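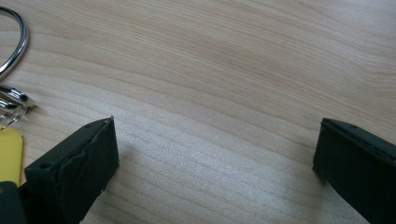 그림 1. 손잡이형 그리퍼 카메라 시점. 나뭇결 상판, 왼쪽 가장자리에 금속 고리와 노란색 물체.

멜톨로라(Meltolora) 인식·파지 계획 소프트웨어 중간 보고
2019-02-24 | 작성: 나즈와 라와슈데(Najwa Rawashdeh)
수신: 바나흐(Vanach) 과제 관리 담당

1. 이번 기간 작업 범위
지난 12월 보고 이후 작업은 인식 모듈과 파지 계획기 사이의 인터페이스 정리, 반사광 처리, 기록 데이터 검수 도구 세 갈래로 진행했다. 제어 쪽은 손가락 개폐 명령의 시간 동기화만 손댔고 나머지는 이전 버전 그대로다.

2. 데이터
손잡이형 그리퍼로 수집한 기록은 현재 2349건이다. 검수 도구로 전체를 한 번 돌렸고, 그중 109건을 학습에서 제외했다. 제외 사유는 대부분 카메라와 손가락 개폐값의 시각 불일치이며, 나머지는 기록 파일 손상이다. 시각 불일치 건은 원본 로그가 남아 있어 재정렬 후 일부를 되살릴 수 있을 것으로 본다. 되살린 건은 별도 버전으로 관리한다.

3. 인식
작은 금속 물체의 분할 성능이 여전히 가장 큰 문제다. 그림 1처럼 고리와 클립 모양 부품이 서로 겹쳐 있고 화면 가장자리에 걸린 경우, 기존 모델은 고리만 따로 떼어 하나의 물체로 내보내거나 옆의 노란색 부분만 물체로 잡는다. 두 손가락 사이 상판에 생기는 밝은 반사 영역도 물체 후보로 올라오는 일이 잦았다.
반사 영역은 밝기 기준만으로 걸러내면 광택 있는 금속까지 함께 지워진다. 그래서 연속된 프레임에서 밝은 영역이 카메라 움직임을 따라 이동하는지를 보는 방식으로 바꿨다. 오탐은 줄었으나 카메라가 거의 멈춘 구간에서는 효과가 없다. 이 구간의 처리는 다음 기간으로 넘긴다.
검은색 손가락은 마스크로 가리고 있다. 손가락 바로 옆에 검은 물체가 붙어 보이면 마스크가 물체까지 먹는 현상이 있어, 개폐값에 따라 마스크 폭을 다시 계산하도록 수정했다.

4. 파지 계획
물체 일부만 보일 때는 바로 파지점을 내지 않고 시점 이동을 먼저 제안하도록 했다. 이동 방향은 마스크가 화면 경계와 닿는 변을 기준으로 정한다. 브리르니어(Brirnier) 팀이 제공한 충돌 검사 라이브러리는 연동을 마쳤고, 호출 지연이 커서 비동기로 돌리고 있다.

5. 미해결 사항
- 재정렬 스크립트가 긴 기록에서 메모리를 과다 사용함
- 오포쿠(Opoku) 쪽 로그 형식 변경에 맞춘 변환기 미완성
- 평가용 물체 목록 확정 필요. 열쇠고리류를 별도 항목으로 둘지 회신 바람

6. 다음 기간 계획
정지 구간 반사 처리와 변환기를 우선한다. 평가 서버 사용 기간을 2주 연장해 주시기를 요청한다. 인력 변동은 없다.

댓글

바나흐 과제관리: 서버 연장은 승인 절차 올렸습니다. 제외 건 목록을 사유별로 나눠서 첨부해 주세요.
브리르니어 연동담당: 비동기 호출 시 이전 결과가 늦게 도착하는 경우가 있습니다. 요청 번호를 비교해서 버리는 처리가 들어가 있는지요?
나즈와 라와슈데: 요청 번호 비교는 들어가 있습니다. 목록은 검수 도구 출력 그대로 올리겠습니다.
오포쿠 로그팀: 형식 문서 개정본 공유 폴더에 넣었습니다. 타임스탬프 단위가 바뀌었으니 확인 바랍니다.

문의: 멜톨로라 과제 사무국 | © 2019 Meltolora | 맨 위로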